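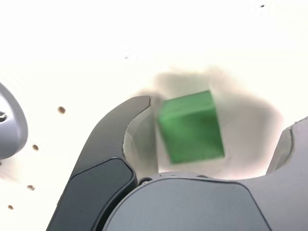

Will the new robotic arms at Gusley replace the people who pack and sort there?

Every current employee keeps a job at the site, at the same rate of pay or higher, and the company has put that commitment in writing through the end of the current labor agreement.

Flondinari, which makes small fittings and teaching kits for schools, announced Wednesday that it will bring two robotic sorting cells into regular use at its Gusley plant in June. The cells were supplied by Donureck and will take over the most repetitive part of kit packing, in which small parts are picked up one at a time and placed in trays. The plant employs 146 people across 3 shifts.

Until now, packing staff have done this work by hand at a standing bench, often for a full shift. Strain in the wrist and shoulder has been the most common complaint raised at the plant's safety meetings. Under the new arrangement, each cell will be run by a trained operator who loads parts, checks finished trays and handles any piece the gripper cannot pick up cleanly. Operators will change stations every two hours.

"Our packing staff know these parts better than anyone, and they told us where the machines would be useful and where they would be a nuisance," said Pin-yu Hsueh, plant manager at Gusley. "We changed the layout twice on their advice. The benches nearest the loading door will stay as they are, and so will the final inspection of every kit."

Training takes place during paid working hours and covers daily startup, safe stopping, clearing a dropped part and basic changes to the pick sequence. No earlier experience with machinery is required. Employees who complete the course will move to the operator pay grade on the first day of the following pay period. Those who prefer to remain in hand packing may do so, and their hours will not be reduced.

Ghasemi, an independent workplace safety consultancy, reviewed the cells before installation. Its recommendations on guarding, floor marking and the placement of stop buttons have been adopted in full. A second review is planned after the cells have been in service through a complete ordering season, and the findings will be posted in the break room and given to employee representatives.

Flondinari has made no decision on similar equipment for its other sites. Any proposal will be discussed with the staff concerned before an order is placed.

Contact: Flondinari Press Office, Gusley | Copyright Flondinari. All rights reserved. | Back to top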